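Hitus home robot - frequently asked questions

Last updated 2025-06-14 by Nayara Pimentel

What is Hitus?

Hitus is a two-arm robot that Musa Amadi and I build at my home. It is a hobby project. The work it learns is tidying: take a toy from the floor and put it on a shelf.

Do I need a special room?

No. We use a corner with flowered wallpaper and a floor with a marble pattern. I was afraid that the veins in the floor would confuse the software, so in September we made tests also on a plain gray mat. The difference was small and we went back to the bare floor.

Which toys do you use?

Small ones, with different shapes. The three pink pigs are on the wooden board of the shelf, and the orange and green toy is on the floor, under the other gripper. Soft toys are easier for the fingers. Toys with a round part are more difficult, they like to roll away.
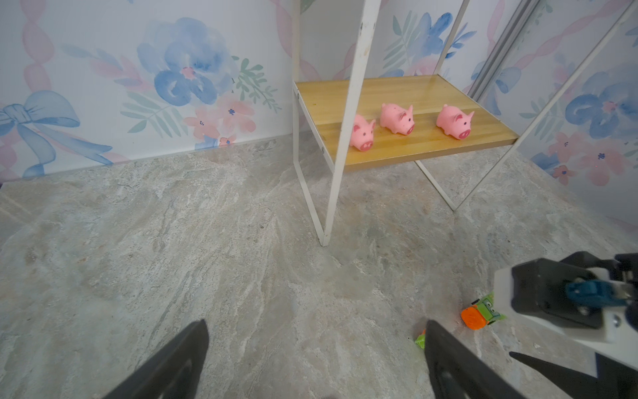 Why do you have a camera near the gripper?

From there the fingers are always in view, so the software can learn the distance between them and the toy. We tried first with only one camera on the ceiling, and the arm was often hiding the toy.

How many tries did you record?

Until now 1548. Our goal is 4000. In a good evening we work 6 sessions, then we are tired and the recordings become worse.

Can I use a different shelf?

Yes, but please fix it well. A light shelf moves when the arm touches it - and then all positions must be measured again.

Do you sell a kit?

No. The parts list is free, and Musa answers questions when he has time. Please write which version of the arm you have.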